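Dalisay opens kitchen showroom and cuts lead times on fitted worktops and shelving

Fitted kitchen maker takes on 11 new staff and moves cutting and finishing under one roof

Dalisay, the fitted kitchen maker, will open its first public showroom in October, next door to the workshop where its units are built. The company is also bringing worktop cutting in-house for the first time and has shortened the wait between final measure and fitting to 30 working days for all standard orders.

The showroom will be open to trade and retail customers from Thursday to Sunday. Entry is free and no appointment is needed, although customers who want to go through a full plan with a designer are asked to book a slot by phone or through the website.

Until now Dalisay has sold mainly through independent kitchen shops and small building firms. Those arrangements will continue on the same terms. Trade partners will be able to bring their own clients to the showroom, and any order that follows will be placed through the partner as before.

"We have been asked for years where people can go to see our kitchens, and the answer was usually a shop with one display and a box of door samples," said Jennylyn Tan, managing director of Dalisay. "People are spending a lot of money. They want to open the drawers and stand at the worktop to see if it is the right height for them."

The showroom has room for nine full kitchen layouts, including two galley kitchens and one designed for a rented flat, where fixings to the wall have to be kept to a minimum. A separate area holds samples of every door, handle and worktop in the current range.

Juvine range extended

The opening coincides with an extension of Juvine, the company's mid-priced range. Juvine was first sold as a set of base and wall units in two depths. It now includes open shelving, a corner larder and a narrow pull-out unit for the gap beside a cooker. In total the range runs to 186 separate parts, up from 172.

Open shelves have been the most frequent request from customers, according to the design team. They can be ordered in place of wall units or mixed with them, and are supplied in white or in any of the Juvine door colours. Customers choose the fixing height when the kitchen is planned.

"Wall cupboards make a small kitchen feel smaller, and a lot of people only keep mugs and glasses in them anyway," said Dineo Motaung, head of design. "The other side of it is dust and grease, so we don't recommend a shelf right beside the hob. We would sooner say that at the planning stage than have somebody ring us in a year."
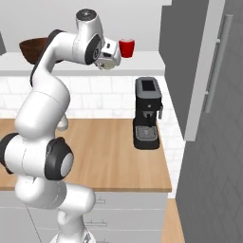 4 min read

Shelf height is one of the points that Dalisay's designers will now raise with every customer. The planning form used by the company has been rewritten and asks who uses the kitchen, how tall they are, whether anyone has trouble reaching or bending, and which items are used every day. Worktops can be set at three heights at no extra cost, and a lower section can be added for someone who prefers to sit while preparing food.

The new form was tested with trade partners before being adopted. Silviu Dobre, a kitchen fitter who has installed Dalisay units for several years, was one of those who tried it.

"It takes longer to fill in, I won't pretend it doesn't," he said. "But I had fewer calls back to move things. The usual one is a shelf that looked fine on the drawing and then the customer needs a step to get a plate down."

Worktops cut on site

Dalisay previously bought its worktops ready cut from an outside supplier. Measurements were sent off after the base units had been fitted, and customers often had to manage with a temporary surface while they waited. Under the new arrangement, laminate and solid wood worktops will be cut and finished in the company's own workshop and delivered with the units.

Stone worktops are not included in the change. They will still be supplied by Udard, which will measure and fit them directly. Dalisay will tell customers of the likely wait when they order.

The work has created 11 jobs, in cutting, finishing, delivery and customer service. Most of the posts have been filled, and the company is still looking for one bench joiner and one delivery driver. Details of both are on the Dalisay website.

Charito Ambrosio, workshop manager, said the change would make mistakes easier to put right.

"If a worktop was wrong, it went back on a lorry and we joined the end of somebody else's queue," she said. "Now the person who cut it is across the yard. We still have to get it right the first time, but a repair is a matter of days."

Offcuts from the workshop will be sold from the showroom as chopping boards and short shelves – prices will be marked on the day and no orders will be taken for particular sizes.

Repairs and spare parts

Dalisay will also run a spare parts counter at the showroom. Hinges, drawer runners, shelf supports and end panels for current ranges will be kept in stock. Parts for Imidano, the range that Juvine replaced, will be available to order while supplies last, and customers are advised to bring the old part or a clear note of its measurements.

Jerome Aquino, who will manage the showroom, said the counter would be open during all showroom hours. "You don't need the original paperwork," he said. "If it is one of our kitchens we can generally work out which part you need."

Parking is available behind the building. The entrance is level, and there is an accessible toilet on the ground floor.

Notes to editors

Dalisay designs and builds fitted kitchens for homes and small commercial premises. Its current ranges are sold direct and through independent retailers.

Interviews with Jennylyn Tan and Dineo Motaung can be arranged through the Dalisay press office. Visits to the workshop are possible before the opening by arrangement, and sturdy closed shoes must be worn.

ENDS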